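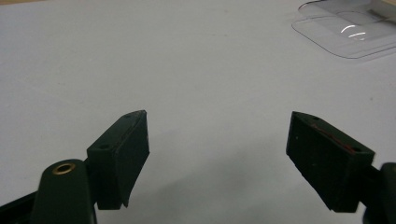 The left pad was the problem, and Chaiyaporn knew it before he had switched on the lamp. He had slept badly and thought about it for much of the night. When he closed the gripper with his fingers, the two pads should meet along their whole length, like two hands in prayer. Now they met at the tips and stayed a little open behind.

He put the tool on the bench and took the small screwdriver out of the cup. The workshop of Andovar had only one good bench, and on Fridays it was his until lunch. Mr Amin, who had built the first of these grippers, had an office above it, and his chair could be heard through the ceiling each time it rolled.

The notebook lay beside the vise. On the last page Chaiyaporn wrote 2021-01-08, and under it: left pad, not parallel. He did not write why, as he did not know why. Mr Amin disliked guesses in the notebook. "First you write what you see," he had said in June, when Chaiyaporn was new. "The reason can come to the party later."

There were two screws for each finger. He loosened the front one by half a turn and felt no difference. He loosened the back one and the pad moved under his thumb, very slightly, with a small dry sound. So there was some dirt behind it, or the pad had been put on crooked. He took both screws out and laid them on a piece of masking tape, sticky side up, in the order they had come.

Behind the pad he found a grain of something. It was smaller than a grain of rice and grey, and it broke when he pressed it with his nail. He cleaned the place with a cotton bud, then with a second one, and held the finger to the window. He wanted to tell somebody. But there was only the radio, and the radio was talking about the cricket.

When he put the pad back he tightened the screws a little at a time, first one and then the other, the way his father used to put a wheel on the car. He closed the jaws on a strip of paper and pulled. The paper held at the tip. It held in the middle, and it held at the back, where it had slipped out the day before in front of two visitors from Plotura.

He did the paper 6 times, and after that he went to make tea.

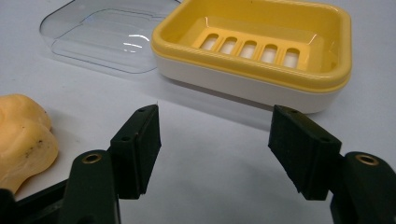 "You are trying it on the bathroom things?" said Mr Amin. He had come down without his shoes, and Chaiyaporn had not heard him.

"It was the soap dish they wanted to see. It fell yesterday."

"I remember that it fell. I was standing there with a biscuit." Balakrishnan Amin bent over the bench with his hands behind his back, as people do in a museum. "What was it?"

"A piece of dirt, behind the left pad. I cleaned it and now the paper holds everywhere."

"And the springs, the arms?"

"I did not touch them."

The old man nodded for a long time. He had made 60 of these tools, and up to 400 pads, and it was said he could tell by the smell which glue had been used. He picked up the gripper and closed it slowly near his ear. Chaiyaporn looked at his tea.

"Where is the dirt?" said Mr Amin.

"I'm sorry?"

"The piece. Did you keep it?"

"It broke. It is on the cotton bud, and the cotton bud is in the bin."

Mr Amin put down the tool, went to the bin and brought out the cotton bud. He examined it under the lamp with his glasses pushed up on his forehead. Then his face changed, and he sat down on the stool.

"This is plaster," he said. "It is from the ceiling." He looked up. Above the bench, exactly under the place where his chair always rolled, a thin crack ran across the paint. "How many times have I told Pusamach that this bench was in a clean place?"

Chaiyaporn opened the notebook and found his line. After it he wrote the reason, and he asked how to spell plaster.

"With an e," said Mr Amin. "And help me to move the chair."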